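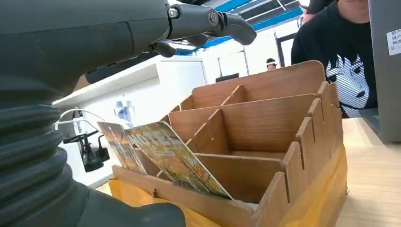 Figure 1. Desktop organiser, slotted plywood.

Does a tidy desk help you study?
Project report by Declan Tuhiwai
Supervisor: Beverley Tawhiri

Background

Our school handbook tells students to "clear the desk to clear the mind". The same line, more or less, turns up in the Enosham study skills booklet we were given in Year 11 and on the website of Flindari, a shop in town that sells desk organisers. None of them says where the idea comes from. I emailed Flindari to ask and was sent a discount code.

I wanted to see if there was anything behind the claim. I should admit that my own desk is a mess and that I was hoping the answer would be no, so I asked Ms Tawhiri to check my marking scheme before I used it.

Method

Twenty students from the Urham campus agreed to take part. Each did two sessions in the Henare Library study rooms. In one session the desk had been cleared except for a pen and paper. In the other it was covered with old magazines, mugs, chargers and textbooks from other subjects. Half the group had the tidy desk first.

In each session they read a 700-word article they hadn't seen before, then answered eight short-answer questions without looking back at it. The articles were on the history of lighthouses and on wheat rust. Phones were left outside the room.

Results

The tidy desk group did slightly better on the lighthouse article and slightly worse on the wheat rust one. Put together, the difference was less than one mark. Most people thought they had done better at the tidy desk, including several whose marks went the other way.

What made a much bigger difference was the article. Nearly everyone found wheat rust harder, and two students told me they had stopped reading properly by the second page. Time of day may have mattered too. The sessions after lunch on Monday were the worst of the lot.

Discussion

I don't think my results show that tidiness is useless. The group was small, the mess was my mess and not theirs, and a single reading task is a poor stand-in for a whole term of homework. A person who can't find their assignment has a real problem that my test doesn't measure at all.

But I'm also not convinced by the people selling the idea. The booklet treats feeling organised and learning more as the same thing, and in my data they came apart fairly easily. Clearing a desk also takes time, and it is a very comfortable way to avoid starting an essay. I spent most of an afternoon tidying my room before writing this section.

If I did the project again I would use each student's own desk at home, pick two articles of equal difficulty and test them first on a different class. I would also leave out the mugs, as one got knocked over and we lost an answer sheet.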